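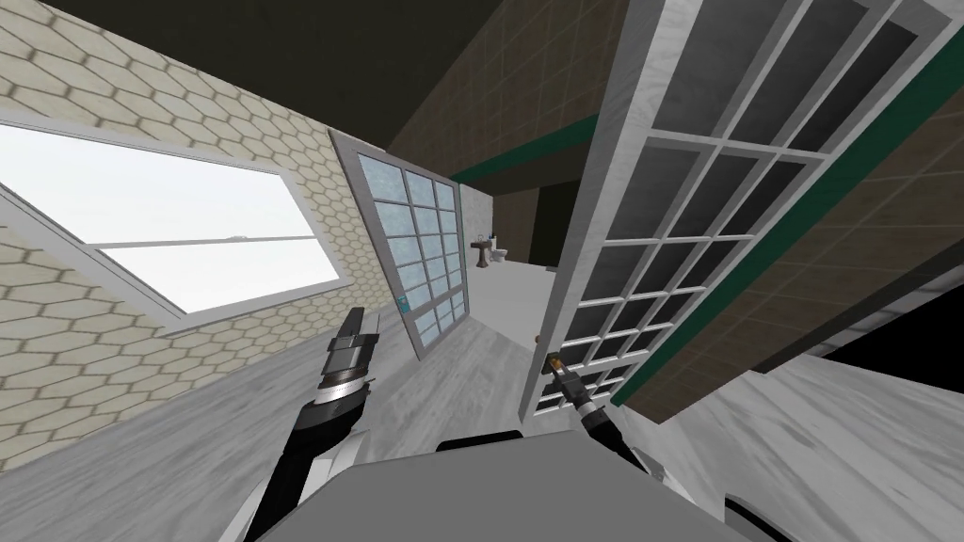
About Us

Hello and welcome, and thank you for clicking over to this page. We always read the "about" page first ourselves when we find a new clothing label, so we've tried to write the one we would want to read. Get comfortable, it runs a bit long.

Pandey is a small women's and men's clothing label in Sekedville. We design coats, jackets, trousers and a few shirts, we cut and sew them under our own roof, and we bring out two collections a year, one in spring and one in October. That has been the rhythm for 20 years now, and apart from one very lean season when we only managed a single raincoat (a good raincoat!), we have kept to it.

How we started

The label was founded by Vaughn Dvorak, who had trained as a tailor and then spent a long stretch cutting patterns for other people's runway shows. Vaughn loved the work and loved the shows, and still talks about the hush right before the first model walks out, but kept coming home with sketches for clothes that were a little quieter than anything on the schedule. A long wool coat with deep pockets. Trousers with a proper waistband that could be let out later. Those sketches sat in a drawer until a friend asked for a coat to wear to a wedding in bad weather, and Vaughn pulled out the top sheet and made it up in navy melton over a couple of weekends.

Three other guests at that wedding asked where the coat had come from, and one of them rang the following week wanting the same thing in gray. By the end of that winter there was a waiting list kept in the back of a recipe book, and it was plain that the kitchen table would have to be given back to the family. We took the lease on our first workroom the next spring and have moved just once, up the hill to the larger one.

As for the name, it came from a short list pinned to the wall, and it was the one that looked best stitched in thread on a narrow label. We have told grander versions of that story at parties over the years, but that is the real one.

The Gresatby coat

If you know us for one thing, it's probably the Gresatby. It grew out of that first wedding coat and it has been in every fall collection we have made. The shape is simple: a raglan sleeve, a collar that stands up by itself when you want it to, and a back pleat so you can sit in a car without feeling trussed. Over the years we have moved the pockets down a touch, narrowed the cuff, widened the cuff again after a good many letters, and added a second inside pocket for phones, which were a good deal smaller when we began.

We make 300 of them each year and then we stop. Customers do ask us to make more, and we're flattered, but 300 is what our sewing room can turn out with the care it needs while still leaving time for everything else. If you miss one, please write and we'll put you down for the next round.

What goes into the clothes

Most of our wool comes from a mill in Kundum that we have bought from since our second collection. They know by now that we like a cloth with some weight to it and a dry feel, and they're patient with us when we send a swatch back for the third time with a note saying "a little more brown, please." Linings are cotton or viscose twill. Buttons are horn or corozo, sewn on with a shank and a small backing button, and there is always a spare in the inside pocket – do check before you take it to the cleaner.
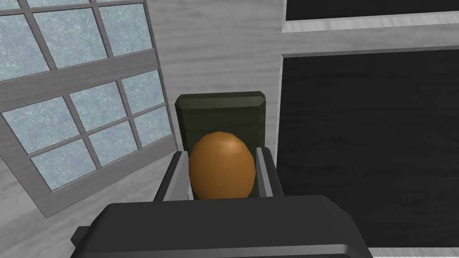 An orange-brown egg shape, pointed end up, held between two light gray fingers.

We cut in small batches and we grade each pattern by hand before it goes on the table. Sleeves are set by one person from start to finish, and the same person signs the little ticket that travels with the garment, so if you ever write to us with praise or a grumble we know exactly whose day to brighten or whose ear to bend. Offcuts large enough to use go into our patchwork scarves, which sell out faster than anything else we make and which we have never once managed to photograph properly.

Our shows

We don't take a place on the big fashion week calendars. We did it for 4 seasons early on and met wonderful people, some of whom still stock us, but it swallowed the year's money in a few minutes of very bright light. These days we show at home in Sekedville. Chairs go out along the workroom, the customers who wear the clothes often model them, and there is soup afterward. For our twentieth anniversary we brought back pieces from each of the early collections, borrowed from the people who bought them, and we will admit there were tears over a green corduroy jacket with both elbows worn through. It was given new patches before it went home.

Tickets for the shows are free and go first to our mailing list. We send a letter once a season and leave you in peace in between.

Repairs and alterations

Anything with our label in it can come back to us. Hems, linings, zippers, moth holes, a waist that needs to be taken in or (more often, in our experience, and no shame in it) let out. Alterations are free for the first year and fairly priced after that. Please have the garment cleaned before you send it, and put a note in the pocket with your name and what you'd like done. Long notes are welcome. We have a folder of the best ones.

Please bear with us in the weeks after the fall collection comes out, when the repair rail gets rather full.

Come and see us

The shop is at the front of the workroom and you're welcome to come in and try things on with no appointment at all. If you would like a fitting for a coat made to your own measurements, do write ahead so that Vaughn or one of the cutters can set aside a proper hour for you. Bring the shoes and the sweater you'd wear with it. Dogs are fine, and children are handed the button tin.

With warm wishes from everyone at Pandey

Page last updated Aug 9, 2019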